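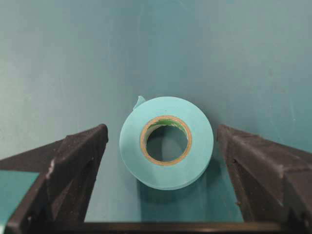 A roll of light blue tape. It's a circle with another circle inside it!

Why are so many things round?

I started wondering about this one Tuesday at breakfast. My plate was round, my cup was round, and the lid of the jam was round too. Who decided that? So I went looking for answers, and I found some good ones (and a few that made me dizzy).

First, what is a circle?

Pick a dot. Now imagine every place that is exactly the same distance from that dot, all the way round. Join them up and you've got a circle. The dot is called the centre. The distance from the centre to the edge is the radius, and if you go right across from one side to the other, through the middle, that's the diameter. The diameter is always 2 times the radius, even on a circle as big as the town of Varnport.

A shape like a doughnut, with a hole in the middle, has a lovely name. It's called an annulus if it's flat. Try saying that to your teacher!

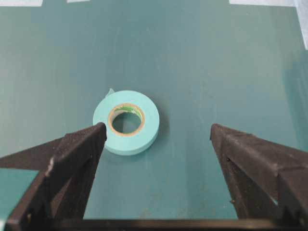

Circles that roll

Have you ever tried rolling a book? It clunks onto its side and stops. A wheel goes along smoothly because its middle stays at the same height the whole time. Corners would make it go up and down, up and down, and your bus ride would be awful.

Winding works nicely with circles too. String, ribbon, garden hoses and tape all go round and round, and they get fatter by the same amount on every side.

What about shapes with corners?

Don't feel sorry for squares and rectangles, they have their own tricks. Put circles side by side and you get little gaps between them. Squares fit together with no gaps at all, so floor tiles are often square, and boxes stack so well in a lorry.

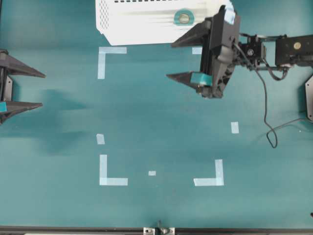

Spot the circle: there's a round sticker on the white rectangle.

Six-sided shapes, called hexagons, can do it too. Bees use them for honeycomb. Draw one hexagon and you'll find that exactly 6 more, all the same size, fit snugly around it. I got felt tip on the table checking that one, so use plenty of paper.

Holes come in shapes as well. Square holes in neat rows make a grid, and once you start looking for grids you see them on fences, waffles, crumpet racks and maths books. A grid with 4 rows of 4 squares has 16 little squares in it, but look again, because there are bigger squares hiding in there made out of the small ones. How many can you find altogether?

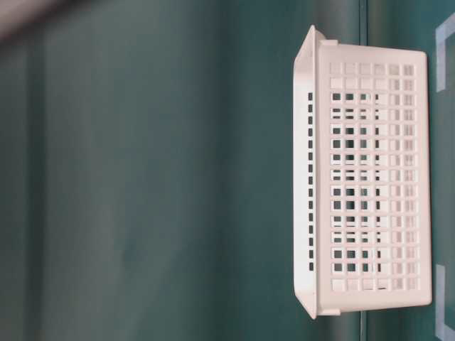

Lareck wrote in to say: I found 30 squares in the 4 by 4 grid! I did the small ones first, then the 2 by 2 ones, and I nearly forgot the great big one round the outside. Can you do a puzzle with triangles next?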